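2022-03-09, Troncombe bench, parts sorting

Question from Clémence again: can it put things away yet. Her benchmark is her teenager, so the bar is on the floor with the laundry.

Task as written: small parts into the metal tray, brake pads and the white half-ring stay put until asked for. Any apprentice at Osthorpe gets this in one sentence. We are on page 22 of the config notes.

Changed since February: grip force down, approach height up, Raphaël's timeout set to 87 s after the old one let it think about a washer through most of lunch. Yaneth wants the pads left at odd angles on purpose. She says real benches look like that. I have seen her bench and can confirm. 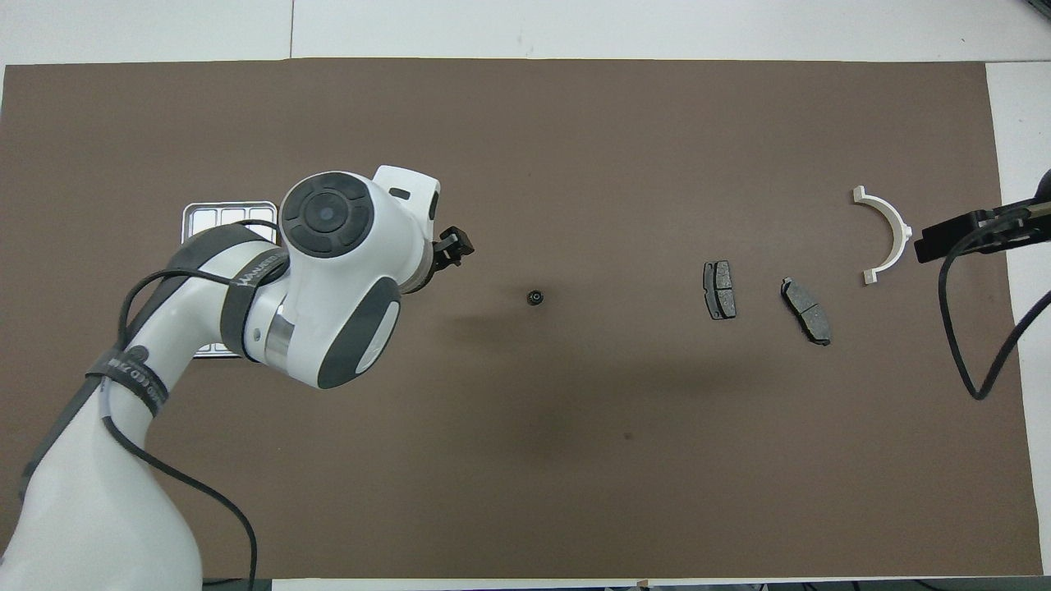
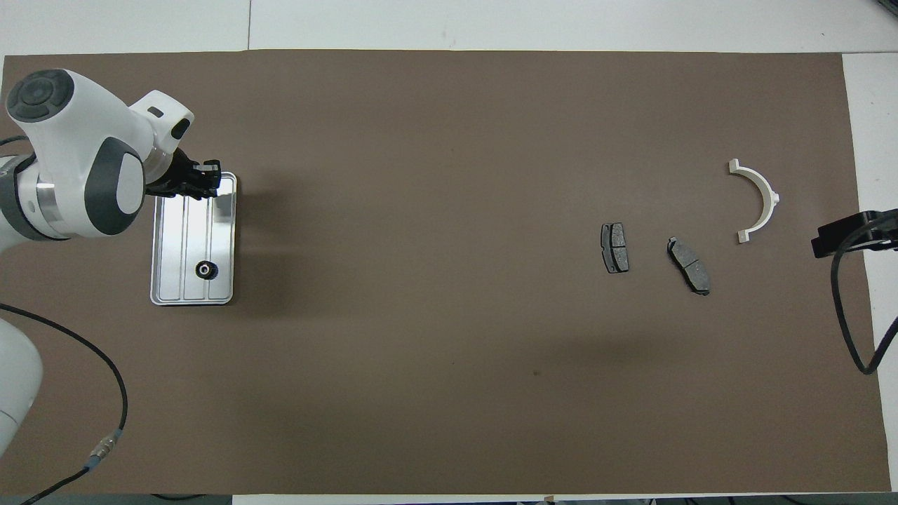
Arm at the tray end, brake pads and half-ring to the right of it in both. Small gear in the tray in the second.

Log for the morning is 235 lines, 52 of them the same warning about joint speed. Asked Puspita if it matters. She said "not yet."

My view for the Harahap write-up: tidying one bench that we laid out ourselves, maybe. Tidying a kitchen drawer, no. I would still not let it near my good mugs.

To do:
- pads next, flat grasp first, then on edge
- silence the warning or read it
- ask Clotilde for the other tray back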